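nunwood-box

Hand-held gripper recordings for a home-built tabletop arm

This repository holds the recordings and the conversion scripts for the Nunwood arm, a small tabletop arm I'm building in my apartment. The arm itself is in a separate repo (see Munstead below). If you only want to print parts, you don't need anything from this one.

Task

Small household things go into an open cardboard box, or come out of it, one at a time. The work surface is a children's play mat with cartoon prints, and the room behind it is left as it is, washing machine included. I wanted a busy background because the first version, recorded against a plain sheet, gave a policy that fell apart as soon as the sheet came off.

Contents

The release has 651 clips. Of these, 94 are held out in the folder "val" and should not be used for training. Each clip has a video file, a gripper opening track and a short text label such as "put adapter in box".
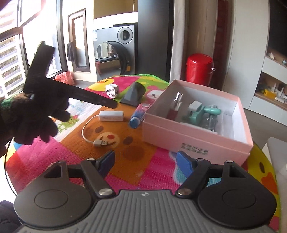

Labels are in plain English and were typed by hand. Spelling was checked once. "Adapter" covers both plug adapters and USB adapters, so filter by clip notes if you need them apart. A clamp is always "clamp", a bottle is always "bottle", and toys go by whatever came to mind first. Keisha Greenberg went through the val labels and fixed the worst of them.

Conversion

1. Put the raw folder next to the scripts.
2. Run convert.py with the folder name.
3. Run check.py. It prints any clip where the opening track and the video differ in length.

Clips that fail step 3 are skipped, not repaired. The Ostrowski loader reads the output directly. For anything else, there is a plain CSV index at the top level.
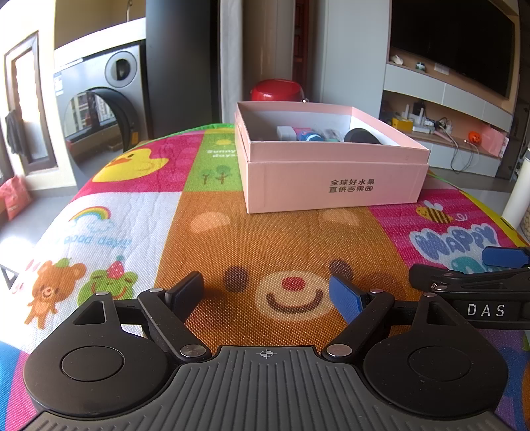
Known problems

- The finger tips are not the same color in every clip. Don't key on color to find them.
- The mat has large faces and lettering on it. Detectors trained on other data like to report the faces as objects.
- The box gets moved and turned between clips. There is no box pose in the labels.
- Window light changes over the day and exposure was left on auto.
- Gloves are worn in some clips. There is no flag for this yet.

Changes

Sunday, February 20, 2022: second release. Val split fixed, timestamps now start at zero, duplicate clips removed.

Planned for May: a glove flag, and box corners for the val clips.

License

Scripts are MIT. Recordings are CC BY 4.0. Open an issue if a clip won't load, and include the clip name.

Related repositories

munstead-arm-parts
ostrowski-loader
brevstead-wrist-mount
nunwood-plain-sheet (archived)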